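4.2 Gripper comparison in simulation

We compared two parallel grippers on the same simulated arm. The first, which we call Eltari, has flat finger plates driven by a four-bar linkage. The second, Kurup, has shorter fingers on a linear slide. Both were mounted at the same wrist flange and run under the same joint controller, with gains carried over unchanged from the reaching tests in Section 3. The wrist camera was kept at a fixed offset from the flange, so the fingers take up a different part of the view for each gripper.

Objects came from the Corndale set, a group of 78 scanned household items with collision meshes. Each trial began with one target and several distractors dropped above a plain surface and left to settle. Trials in which the target came to rest outside the reachable area were thrown out and drawn again. This left 1,585 trials per gripper. A grasp counted as a success if the target was still between the fingers after a straight lift and a short hold.

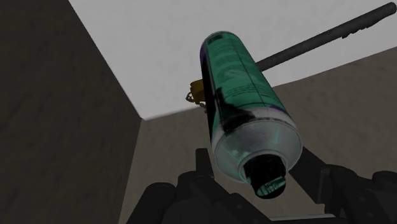

Figure 6. Wrist camera view with an aerosol-style can between the two gripper assemblies. Other objects lie behind the can. Simulated.

Cylinders gave the most trouble for both grippers. The controller closes the fingers at a constant speed until the measured force crosses a threshold, and a tilted cylinder tends to roll or pivot before that threshold is met. Lowering the closing speed helped Kurup more than Eltari. With Eltari, most of the remaining failures came from the fingertips touching the target during the approach, when the linkage was still opening and the tips were moving along an arc.

We also found a problem that has more to do with the camera than with the fingers. Large objects close to the wrist hide most of what is behind them, and the pose estimator then has few surface points to work with on anything else. In 146 Eltari trials the estimate for the target jumped between consecutive images during the last part of the approach. Gopinath Thampi reran these with the pose held fixed from the pre-grasp point onward, and we report them separately in Table 5.

Friction was the same for both finger pads and was not tuned per object. The Stodamcombe contact model treats all pads as rigid, so any benefit from soft padding is missing from these results.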